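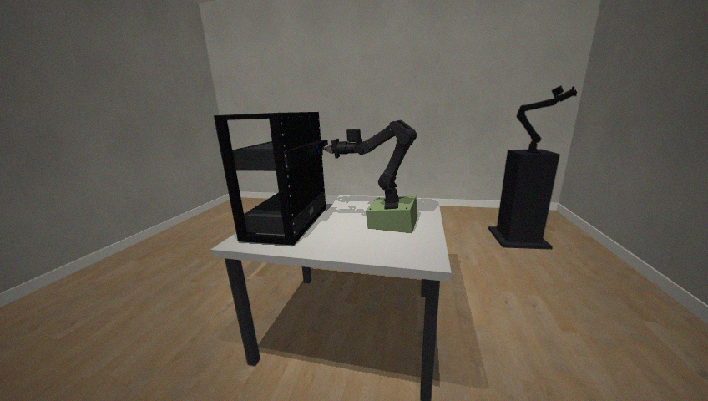 Fig. 1. Sala con mesa, bastidor negro abierto y suelo de madera.

Imprimir | Enviar por correo electrónico
12/25/21, por Rizwan Magsi

Apuntes de Acústica de Salas. Tema 4: el tiempo de reverberación

En el tema anterior hemos estudiado cómo se propaga el sonido en campo libre. Ahora pasamos al recinto cerrado, donde una parte de la energía llega al oyente de manera directa y otra parte llega después de reflejarse en las superficies. Cuando la fuente deja de emitir, el nivel no cae de golpe. El tiempo que necesita para bajar 60 dB se llama tiempo de reverberación y se escribe T60, o simplemente T.

La fórmula que utilizaremos durante todo el curso es la de Sabine:

T = 0,161 · V / A

V es el volumen en metros cúbicos y A es la absorción equivalente en metros cuadrados. Para obtener A se multiplica cada superficie por su coeficiente de absorción y se suman todos los productos. Ruego a los estudiantes que escriban siempre las unidades. En el examen de octubre hubo muchos errores por este motivo, también en ejercicios que estaban bien planteados.
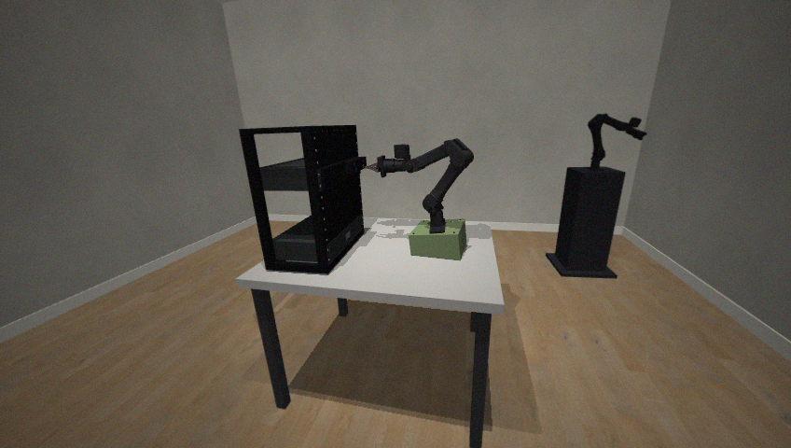
La fórmula supone que el campo sonoro es difuso, es decir, que la energía está repartida de modo uniforme y llega desde todas las direcciones. Esta suposición falla cuando una dimensión de la sala es mucho mayor que las otras, o cuando casi toda la absorción se concentra en una sola superficie. Para salas muy absorbentes se prefiere la fórmula de Eyring, que veremos en el tema 5.

Ejercicio resuelto. El aula Irnela tiene un volumen de 500 m³ y una absorción equivalente de 50 m² en la banda de 1000 Hz. Calcular T.

T = 0,161 · 500 / 50 = 1,61 s

Es un valor demasiado largo para la palabra hablada. Las sílabas se superponen y el oyente de las últimas filas se cansa pronto. Si añadimos 28 m² de absorción equivalente, tenemos A = 78 m² y T = 1,03 s. La mejora es notable, pero para una clase todavía conviene bajar más.

Para comparar: el auditorio Nolavden, con V = 2395 m³, está pensado para música de cámara, y allí un tiempo de 1,4 s se considera agradable. Se deja al estudiante calcular qué absorción corresponde a este valor.

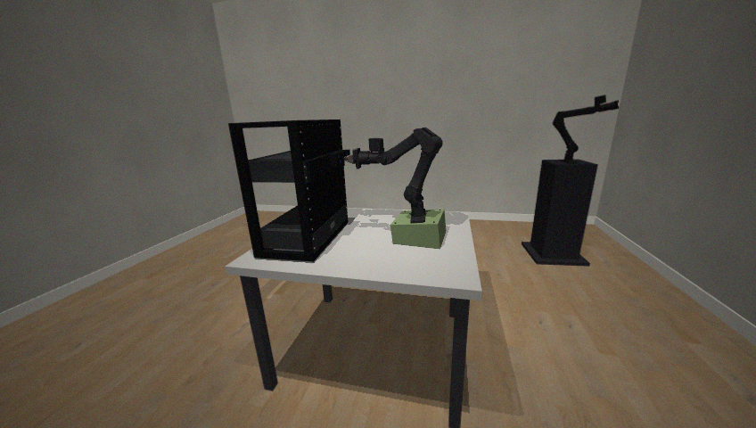 Hay que recordar que el coeficiente de absorción depende de la frecuencia. Un material poroso de poco espesor absorbe bien los agudos y muy poco los graves, por lo cual una sala tratada solamente con cortinas puede sonar apagada y retumbante a la vez. Para los graves se usan paneles vibrantes o resonadores.

Para la próxima clase: leer el capítulo de Stavis sobre materiales porosos y repetir el ejercicio del aula Irnela en la banda de 125 Hz, con la tabla de coeficientes de Yousafzai.

Imprimir | Enviar por correo electrónico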